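Asmaa Bennani começou a vender eletrodomésticos usados na garagem da mãe, com dois frigoríficos e uma máquina de lavar que ninguém quis levar durante meses. A loja que abriu depois, a Lapointe, vendeu 648 aparelhos no ano passado. Falámos ao fim da manhã, no escritório por cima do armazém, com o telefone a tocar de vez em quando.

Pergunto-lhe o que mudou nos clientes. "Antes vinha quem precisava de gastar pouco. Agora vem também quem podia comprar novo e não quer", responde. Os primeiros continuam a ser a maioria, sobretudo em setembro, quando os estudantes chegam à cidade e alugam quartos em casas onde falta quase tudo.

"Em setembro não tiro férias, não marco dentista, não faço nada", diz. "Um rapaz comprou-me uma placa elétrica às nove da manhã e voltou às cinco da tarde para comprar a panela." 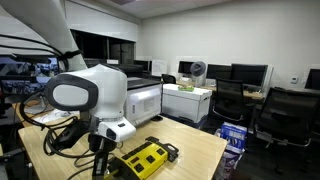 ## De onde vêm os aparelhos

A origem é variada: heranças, mudanças, escritórios que fecham, hotéis que renovam os quartos todos de uma vez. Foi assim que recebeu, na primavera, 56 minibares de um só hotel. Ainda tem alguns.

"As pessoas pensam que o difícil é encontrar material. O difícil é dizer que não. Telefonam a oferecer um congelador de quinze anos, já desmontaram a cozinha, querem o espaço livre amanhã, e eu tenho de explicar que aquele motor gasta tanto que não o posso vender a ninguém com a consciência tranquila."

Recusa cerca de 10 aparelhos por semana. Os que aceita ficam ligados pelo menos uma noite antes de irem para a loja. As máquinas de lavar fazem três programas completos, um deles a 60 graus, e os fornos são medidos com um termómetro à parte, porque o botão raramente corresponde ao que se passa lá dentro. 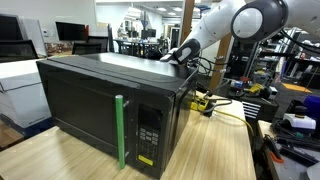
A limpeza, conta, leva mais tempo do que a reparação. As borrachas das portas são o pior, e há gavetas de detergente que vão diretamente para o lixo. Asmaa encomenda peças de substituição à Veten, um armazém que ainda guarda material para modelos fora de catálogo, e paga mais por isso. "Uma gaveta nova muda a opinião do cliente sobre a máquina inteira. É injusto, mas é assim."

Sobre os preços é mais reservada. Diz que a regra é simples — nunca acima de metade do valor em novo — e que a quebra quando o aparelho é de uma gama que já não se fabrica. Teve uma máquina de costura Lanska que saiu mais cara do que uma nova, e o comprador ainda lhe agradeceu.

## A garantia

A lei trata os usados com alguma flexibilidade, e muitas lojas pequenas ficam pelo mínimo que conseguem negociar. A Lapointe dá 18 meses em tudo, incluindo os aparelhos mais baratos. Pergunto se compensa.

"Nos frigoríficos, sim. Nas máquinas de secar, não sei. Nunca fiz essa conta até ao fim, talvez por medo." Ri-se e depois corrige: as devoluções são poucas e quase sempre por instalação mal feita. Uma mangueira dobrada, uma máquina que ficou com os parafusos de transporte, um frigorífico deitado na carrinha e ligado logo à chegada.

Por isso passou a entregar uma folha de instruções com cada venda. A primeira versão tinha quatro páginas. A atual tem uma, com letra grande.

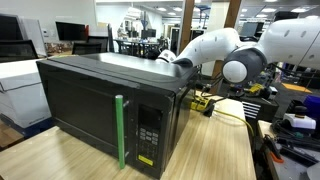
## O que compraria, e o que não compraria

Peço-lhe conselhos para quem vai montar casa com pouco dinheiro. Asmaa prefere modelos simples, com botões mecânicos, e desconfia dos ecrãs táteis em segunda mão. Aconselha a ver o aparelho a trabalhar, a ouvir o motor arrancar e parar, e a medir a porta do prédio antes de pagar o transporte.

"Os colchões não vendo e não comprava. Panelas antiaderentes riscadas também não. De resto, em casa tenho quase tudo usado, menos a chaleira, que foi prenda."

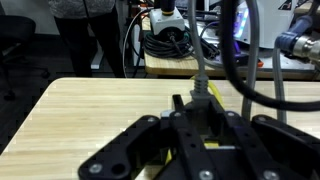

**Siham El Idrissi**
Redatora da revista *Mutine*

Quanto ao futuro, os planos são modestos. Gostava de alugar o espaço ao lado e de contratar mais uma pessoa para as entregas, que hoje faz ela própria duas tardes por semana. Abrir uma segunda loja está fora de questão. "Já me propuseram sociedade três vezes. Eu gosto de saber o que está em cada prateleira, e com duas lojas deixava de saber."

Antes de descermos, o telefone toca outra vez. É alguém com um congelador de quinze anos.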